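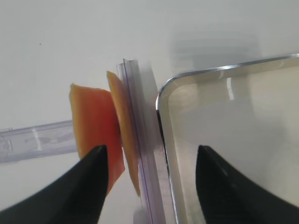
Teaching a robot by hand is still mostly a test of the person doing the teaching, according to Pushpa Tiwari, and any firm that reports a success rate without saying who drove the arm should be asked to try again.

Lellum agrees, which makes this an awkward announcement. In April we are releasing Heltero, a set of 264 burger-assembly demonstrations recorded by remote control at our Tavares workshop. We are not releasing a robot cook. A person steered the arm through every one of them, and the credit for a tidy stack belongs to that person.
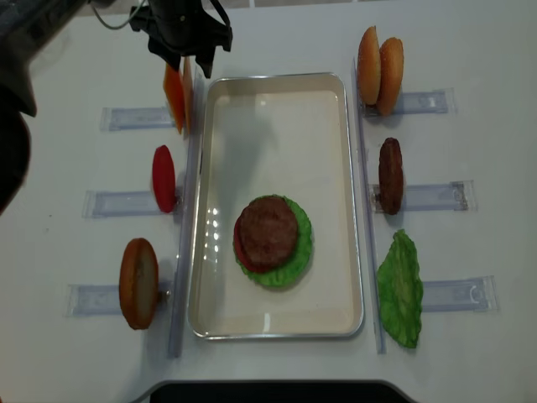
The burger station, with ingredients standing in clear holders on both sides of the tray.

The layout is kind to the machine. Ingredients stand on edge where a gripper can get at them, and they start in known places. A working kitchen offers neither. We have seen plenty of claims built on tables like this one and would ask readers to treat ours with the same suspicion.

Operators had 45 minutes of practice before recording began. Pauses, second attempts and clumsy approaches have been left in, and each is marked in the notes. Whether a model gains anything from watching someone hesitate is an open question, and we have no result to offer on it yet. 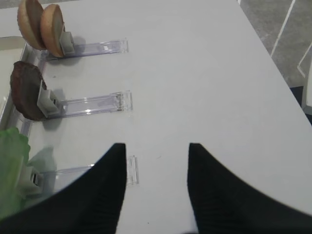
Gonçalo Godinho doubts that more of the same will help: he would swap 3000 recordings on one table for 800 spread over several, with different people at the controls. We had the budget for one table. His objection is printed in full in the notes that come with the set.

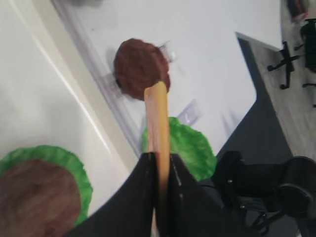
Handling a patty above a lettuce leaf with a wooden stick held in the gripper.

Heltero is free for research use. The control software, Astitz, is licensed separately. Teams that train on the set and get poor results are asked to send those in too, along with the settings they used.

Press enquiries: Lellum press desk, Tavares workshop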